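Materials Handling 2 – Handout: Belt Tension and Tracking

Read before the lab session. Symbols follow the Wokport notes issued in January.

1. Effective pull

The drive pulley moves the belt by friction. The difference between tight side tension T1 and slack side tension T2 is the effective pull, Te = T1 – T2. At the point of slip, T1/T2 = e^(μθ), where μ is the friction coefficient between belt and pulley and θ is the wrap angle in radians. A snub pulley raises θ and allows a lower T2 for the same load.

2. Take-up

The take-up sets T2. Too little tension and the drive slips at start-up; too much and bearing load and belt stretch both rise. A screw take-up is adjusted by hand and does not follow belt stretch between adjustments. A gravity take-up holds T2 close to constant but needs vertical space.

Worked case, Plermont line: T1 = 3835 N, T2 = 3000 N. Te = 835 N. Ratio = 1.278. With θ = π, the minimum μ is 0.078. The lagging on this pulley is well above that figure, so the line has margin. Repeat the calculation for a wet pulley using the Hasex table.

3. Tracking

A flat belt moves toward the end of the roller it touches first. A roller out of square by a small angle will therefore steer the belt sideways. Correct the return side first, then the carrying side, then the tail pulley. Run the belt for several full turns after each change before making another.

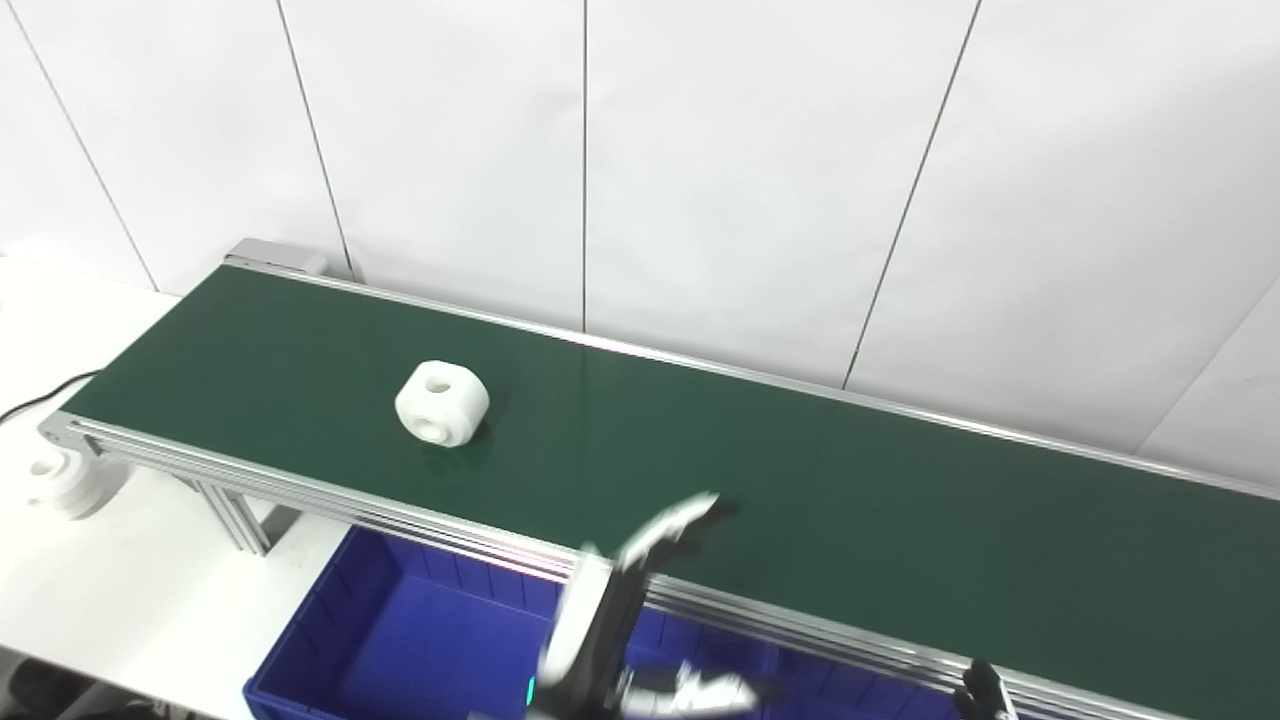 Off-center loading also steers a belt, and the effect is larger on light belts with low tension. A single small part adds little. On a flat green belt such as this one, the white part rests slightly nearer the front rail, and an offset of that kind can be left out of the tension sum. A steady stream of heavy product on the same line cannot – treat it as a side load and use the Shahbazi method, section 2.

Problems 1 and 2 are due 17th March. Show units at every step.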